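Wemell Rock & Mineral Thin Section Kit - Granites and Gneisses

3 boxed sets now in stock, the granite one is back after being out since August. Slides are ground to 30 microns, cover slipped, labelled by hand. Matching hand specimen for each slide, sawn one face.

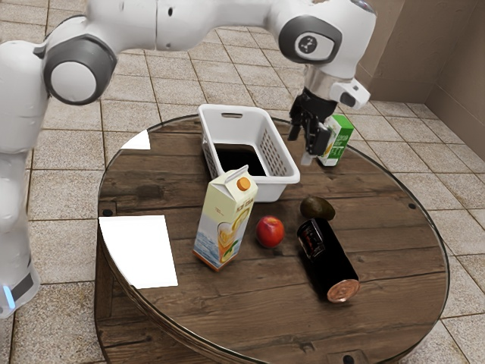

Granite set: biotite granite, two-mica granite, hornblende granodiorite, a coarse pegmatite with graphic texture. Feldspars are fresh, not the cloudy stuff you get in cheap sets. Specimens are small, and the rough faces catch on things. If you keep yours on a round wooden table like the one up there, put felt under them, quartz scratches varnish. Slides want a flat tray, away from direct sun.

Gneiss set: augen gneiss, banded gneiss, one migmatite. Colour varies from batch to batch, we cut from whatever block Taner has on the saw. Please dont send one back because the pink is greyer than your mate's.

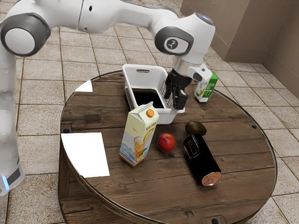 Polarising filters are not included. The Stidik clip-on pair fits most school microscopes, sold seperately. Rotating stage is handy but you can get by turning the slide with your fingers.

Grinding grit for anyone making their own: 600 for the first flat, then 2000, then 3000 to finish. Wash between grades. Wash again. One stray coarse grain and you start over.
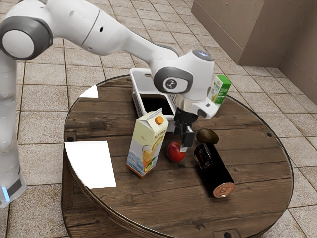 Notes booklet by Nesrin Avcı, revised, now has the feldspar twinning sketches at a size you can read. Covers extinction angles, myrmekite, perthite, the usual. Old booklet owners can ask for a free copy, just email with your order number.

Postage flat rate. Schools can pay on invoice.

Updated Apr 17, 2018

14 shares | 2 comments

Related items
Stidik clip-on polariser pair
Tuncer slide tray, flat
Devden hand lens, folding
Wemell basalt and gabbro set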